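荷物仕分け向け後付けグリッパー「Prorkar」、月額プランの中身を読む

Orntonが、既設の協働ロボットに後付けできる二本指グリッパーと手首カメラのセット「Prorkar」の貸し出しを始めた。2023年11月14日付の案内によれば、ホテルのクロークや手荷物預かり所で、スーツケースの向きを直したり、ファスナーの引き手をつまんだりする作業を想定しているという。編集部にも資料一式が届いたので、気になった点を書いておく。

まず料金。基本プランは月額3,054ユーロで、機材の貸与と初期設定、遠隔サポートが含まれる。ロボットアーム本体は別。設置現場での再調整は1回につき286ユーロかかり、荷物の置き場所や台の高さを変えた場合も再調整の対象になる。預かり所の棚の配置など季節ごとに変わるものだが、年に何回の再調整を見込めばよいのか、資料には目安がない。

次に学習データ。Orntonは「200種類の旅行かばんで動作を確認した」とうたう。ただし内訳を見ると、ハードケースとソフトケースの区別はあるものの、色違いを別の種類として数えているのかどうかが読み取れない。問い合わせたところ、「詳細は契約後に開示する」との返事だった。順序が逆ではないか。

手首カメラについても注文がある。指先のすぐ上から対象を見る方式は、引き手のような小さな部品を狙うには理にかなっている。一方で、大きなスーツケースに近づけば手前のキャスターが視界の上を占め、全体の形はつかみにくくなる。Orntonは固定カメラの追加を「推奨」としているが、これも別料金で月238ユーロ。推奨なのか必須なのかは、はっきり書いてほしい。光沢のあるシェルと黒い樹脂部品が隣り合う製品で認識がどの程度安定するのかも、資料の成功例だけでは判断がつかない。

比較対象として名前が挙がるのはWongの吸着式ハンドだろう。平らな面を持つハードケースなら吸着のほうが話は早いし、構造も単純だ。ただ、吸着では引き手をつまめない。預かった荷物のファスナーに触れる必要が本当にあるのか、というのは現場側が先に答えを出すべき問題で、「できるから」という理由で二本指を選ぶのは勧めない。客の荷物を開閉する工程が加われば、破損時の責任の所在も取り決めておくことになる。現行の契約書ひな型では、この部分が一行で済まされている。

9月に始まったSkenovbyの試験導入については、途中経過として作業の様子が紹介されているだけで、処理件数も失敗の記録も出ていない。導入を考えている施設は、見積もりを取る前に次の数字を求めたほうがいい。つかみ損ねの割合、人が手を貸した回数、そして外装に付いた傷の件数。数字が出てくるまで、本誌としては「様子見」の評価にとどめる。 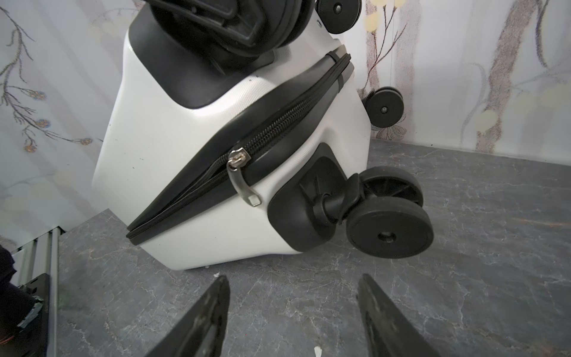
手首カメラから見た白いハードケースと二本指グリッパー。中央に銀色のスライダーと引き手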